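Pile Fabrics in Shared Housing: Handling, Folding and Storage of Soft Furnishings

December
By Senan Foley
Print this article | E-mail this article
Shares: 8 | Comments: 2

1. Scope

The project looked at how plush bedding and cushions behave when they are gripped, folded and put away in a furnished flat. It was carried out at Folley, a student residence, as the practical component of the second-year textiles unit. The residence issues each flat with bed linen only. Blankets, throws and cushions are supplied by the tenants, and no storage guidance is given with the tenancy papers.

Pile fabrics were chosen over flat weaves for two reasons. They occupy more shelf volume for the same floor area of cloth, and they record handling: the nap changes direction under pressure and shows a different colour depending on which way it lies. Both effects are relevant to anyone trying to keep a linen cupboard in order.

2. Cushions

Cushions were treated first, being the simpler case. A filled item cannot be folded, so the only variables are where it is held, how hard, and how it is set down. Holding from the two sides was compared with holding at one end. Side pressure moves the filling toward the ends and leaves a local depression at the contact point. End holding lets the filling slump and puts the load on the seam.

The recommendation is to hold at the sides, close to mid-length, and to brush the pile in one direction once the item is in position. Streaks in a short faux-fur pile are a surface effect and should not be taken as wear.

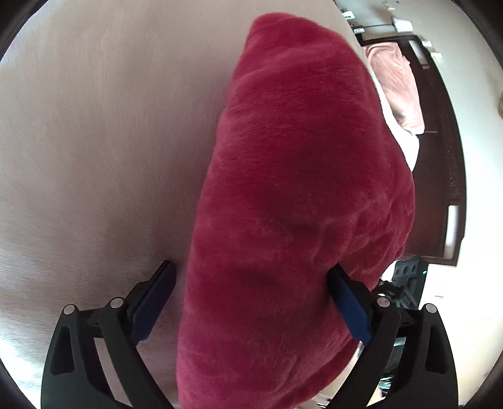

Minoru Sugiyama questioned the brushing step when the draft was circulated, arguing that a deep red pile shows every stroke whichever way it is done, and that a quick shake by one corner would be faster and leave the colour more even. He also wanted the report to say whether cushions should be stored flat or upright.

The first point is accepted in part. Shaking lifts the pile but does not align it, and under a single ceiling light the result looked patchy. Where the cushion is going into a cupboard, shaking is sufficient. Where it is going on display, brushing is preferred. On the second point, upright storage was adopted — flat stacking compresses the lowest item and gives no saving in width.

3. Blankets

A folded blanket has two defects that a cushion does not: the roll and the offset corner. A roll forms when the upper layer is drawn over faster than the lower layer can follow. Pile makes this worse, as two napped faces in contact resist sliding. The offset corner is the visible outcome of an untrue first fold, and each later fold carries the error forward.

Working on a bed is convenient but introduces its own difficulty. The mattress yields, the sheet moves with the blanket, and there is no hard edge to square against. A table would be better, although the tables at Folley are too small for anything wider than a single throw.

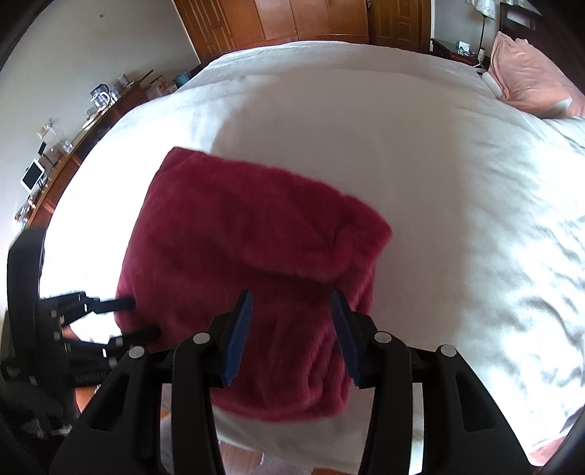

Senan Foley
Student author, Textiles and Interiors, Year 2

The procedure arrived at is as follows. Spread the blanket fully with the pile down. Bring the long edges together and flatten from the centre outward before making the second fold. If a ridge forms, open the last fold and repeat it; pressing on the ridge only shifts the surplus cloth to the nearest edge, where it bunches. Align corners at every stage and not just at the end.

Colour is a poor guide to flatness in crimson plush. Raised edges that catch the light go toward raspberry and the hollows toward maroon, so a shallow ripple can look much deeper than it is. Checking by hand was more reliable.

4. Storage

The allowance used for planning was a shelf depth of about 283 mm per folded blanket, taken from the Bouchard cupboard unit fitted in the hallway. A blanket folded with an uncorrected roll will usually go in, but the door has to be pushed shut against it. Breathable bags are preferred to sealed ones for pile fabrics kept over the summer break.

5. Limitations

All of the work was done in one flat. Long-pile throws and weighted blankets were excluded, as was laundering. The effect of repeated folding along the same line remains open and has been listed as a topic for next semester's group.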